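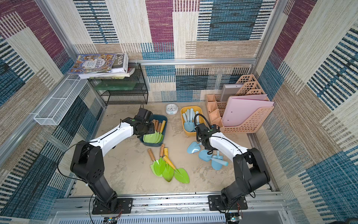
Planting milkweed for monarchs along a trail, where do we begin?
Gardening for Wildlife > Butterflies and Moths

Bart De Smet
Hi all! I got hooked on monarchs last July when my daughter found a caterpillar on a scraggly milkweed behind our mailbox, and now I can't stop looking under leaves. The town has said yes to us planting a strip along the Tangen trail, on the sunny side between the footbridge and the Hillov Road parking lot. It's about 700 feet long and maybe 20 feet deep, mostly old lawn grass with some goldenrod at the far end.

I have a packet of common milkweed seed, a lot of excited neighbors and no idea what order to do things in. Seeds or young plants? Do we have to kill the grass first? And can we do the whole strip in one go? It gets mowed up to the path edge every other Tuesday, if that matters. 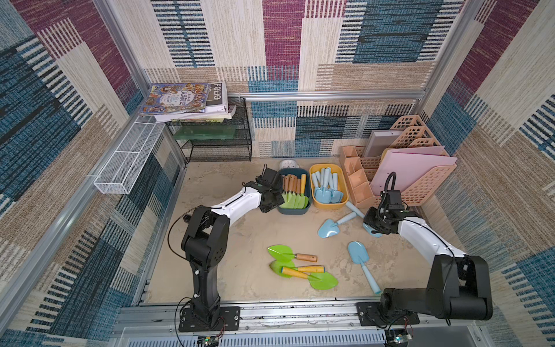

Anika Alcantara
Oh, I love this! We did a stretch like yours and I still walk it every evening in summer, just to see who's home.

Please don't do the whole strip in one go. Pick the sunniest piece, plant that well, and let it teach you what your soil wants. We started with a single flat of 36 young swamp milkweeds and had eggs on them the same summer, which made me shriek loud enough to scare a dog.

Seeds or plants: both! Milkweed seed needs a cold, damp spell before it will sprout, so the easy way is to scatter it in late fall on bare soil, step on it, and let winter do the work. Put the young plants in during spring after your last frost. Common milkweed spreads by its roots and will happily walk into the path, so keep it toward the back and use swamp milkweed or butterfly weed up front.

And yes, deal with the grass. Wet cardboard with wood chips on top, laid down in summer, gave us soft ground by the next spring. You can plant straight through it with a hand trowel.

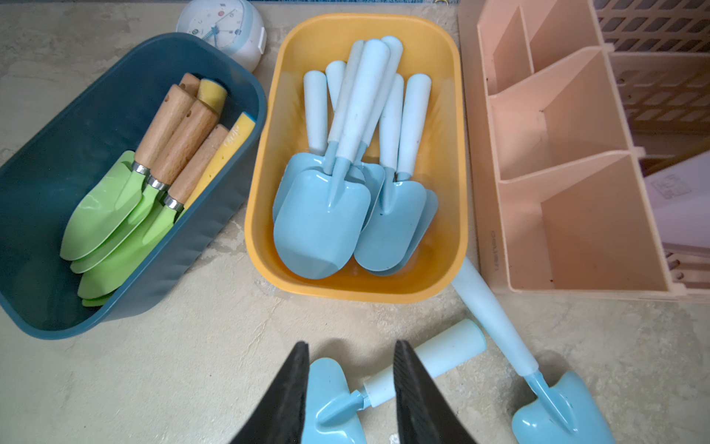

Garden trowels with green blades and wooden handles.

Leave the goldenrod alone! Monarchs heading south need fall nectar as much as they need leaves in June. Add some asters if you can. When you buy plants, ask whether they were treated with insecticide, and walk away if the seller can't tell you.

One more thing, talk to whoever mows. Stakes with bright tape every few yards saved ours.

kelix
just throw the seed out there, it's a weed lol. mine came up in gravel

Bart De Smet
Thank you Anika, this is great! Cardboard it is, and I'll call about the mowing this week. kelix, I may try a handful in the gravel by the parking lot too. Would 6 inches of wood chips be too much?

Anika Alcantara
A bit thick, go for half that. And post when you find your first egg!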